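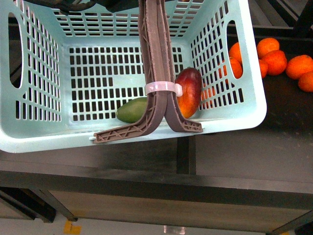

Item 2.1 – Light green plastic basket, slotted sides and base, two pieces of fruit inside, on dark surface.

Korngate Produce Room
Basket and Fruit Handling Checklist – March

Area covered: receiving bench, sorting bench, basket rack, sink, cool cupboard
Site operator: Dimitriou Catering
Status codes: S = satisfactory, A = action needed, N = not assessed this visit

Items marked A stay open until rechecked. Items carried over from the previous sheet keep their old number, so the numbering has gaps.

SECTION 1 – BENCHES AND FLOOR

1.1 Bench surfaces clear of food residue at start of shift
Status: S
Comment: Checked before deliveries. Wipe marks on the sorting bench, no residue.

1.2 Bench surfaces free of cuts, lifting edges and open joints
Status: A
Comment: Sealant has pulled away at the wall end of the receiving bench. The gap holds grit. Rake out and reseal. Do not patch over the old bead.

1.3 Floor dry along the route from sink to rack
Status: A
Comment: Water under the rack again. Baskets are being racked straight from rinsing and the slotted bases drain onto the floor. See 3.4.

1.5 Walkway kept to at least 800 mm beside the rack
Status: S
Comment: Tight at the cool cupboard end when the door is open, but measured and within the limit.

1.6 Cables off wet areas and out of the walkway
Status: S
Comment: Keep leads on the wall side of the bench. Anyone moving a lead during cleaning puts it back before the bench is used.

SECTION 2 – BASKETS, CONDITION

2.1 Basket type correct for loose fruit
Status: S
Comment: Light green plastic, perforated on all four walls and the base, with an oval hand hole at each side. Acceptable for whole, unpeeled fruit. Not to be used for cut fruit, berries or anything small enough to lodge in the slots. Berries go in the Pudness trays.

2.2 Rims free of cracks, burrs and sharp moulding
Status: A
Comment: One basket on the lower rack shelf has a split in the rim. Tagged and set aside. The split catches a glove when the basket is lifted. Dispose of it, do not tape.

2.3 Hand holes intact on both sides
Status: S
Comment: Check by hand as well as by eye. Stress lines start at the ends of the oval. Two-handed lift only, even when the basket is nearly empty.

2.4 Slots clear of stalks, labels and dried pulp
Status: A
Comment: Fruit stickers found pressed into the base of several baskets on the rack. Hold each basket up to the light after washing. A blocked slot is easy to see that way and hard to see when the basket sits on a dark bench.

2.6 Stack height on rack no more than 8 baskets
Status: S
Comment: No change from last sheet.

2.7 Baskets not stored on the floor
Status: S
Comment: None seen on the floor. The old habit of leaving the bottom one down as a base for the stack seems to have stopped.

SECTION 3 – WASHING AND DRYING

3.1 Baskets washed after each use, inside and out
Status: S
Comment: Wash log filled in for every shift looked at. The handwriting could be better.

3.2 Brush suited to slotted plastic
Status: A
Comment: The brush at the sink is worn flat and no longer reaches through the perforations. Replace with the narrow Punach brush already listed on the supply order. Colour does not matter as long as it is kept for baskets only.

3.3 Detergent rinsed off fully
Status: S
Comment: No film on the baskets tested. Run water through the base from the outside as well as the inside.

3.4 Baskets drained before racking
Status: A
Comment: Drain upside down on the grid for at least 3 minutes, then turn on one side. The rim holds water if the basket is only stood upright. This item and 1.3 will be closed together.

SECTION 4 – LOADING AND SORTING FRUIT

4.1 Fruit placed, not dropped
Status: S
Comment: Staff observed lowering fruit to the base by hand. A hard plastic slot edge will mark soft skin from quite a small drop – ripe mangoes and avocados are the usual losses. Pears too, late in the season.

4.2 Fruit laid in a single layer while sorting
Status: S
Comment: A second layer is fine for transport of firm fruit. It is not fine at the sorting bench, where the underside needs to be checked.

4.3 Bruised or split fruit removed at once
Status: S
Comment: Reject tub in place and labelled. Emptied at midday and at close.

4.4 Ripe and unripe fruit kept in separate baskets
Status: A
Comment: Mixed on the receiving bench during this visit. Colour alone is not enough for avocados, as some green types stay green. Press gently near the stem end and sort on that.

4.5 Reach into basket kept comfortable
Status: S
Comment: Basket to sit close to the bench edge with one hand hole facing each side, so it can be lifted away without turning. Shorter staff to use the low bench.

4.7 Filled basket weight within the site limit
Status: N
Comment: Scale out for service. Reassess when returned.

SECTION 5 – COOL CUPBOARD

5.1 Air gap between baskets and rear wall
Status: S
Comment: Gap maintained. The slotted walls are no help if the basket is pushed hard against the panel.

5.2 Door seal clean and closing fully
Status: S
Comment: Some mould staining at the lower corner, cleaned during the visit. Watch it.

5.3 Oldest stock at front
Status: A
Comment: Fresh delivery placed in front of the previous one on the middle shelf. Corrected on the spot, left open to see whether it recurs.

ACTIONS CARRIED FORWARD

1.2 Reseal receiving bench – maintenance
1.3 and 3.4 Drain time and wet floor – shift lead
2.2 Dispose of split basket – shift lead
2.4 Clear stickers from slots – all shifts
3.2 Replace brush – stores
4.4 Separate ripe and unripe – sorting staff
4.7 Weigh filled baskets – when scale is back
5.3 Stock rotation – all shifts

Recheck due in 21 days. Keep this sheet in the folder by the sink until then, with the wash log behind it.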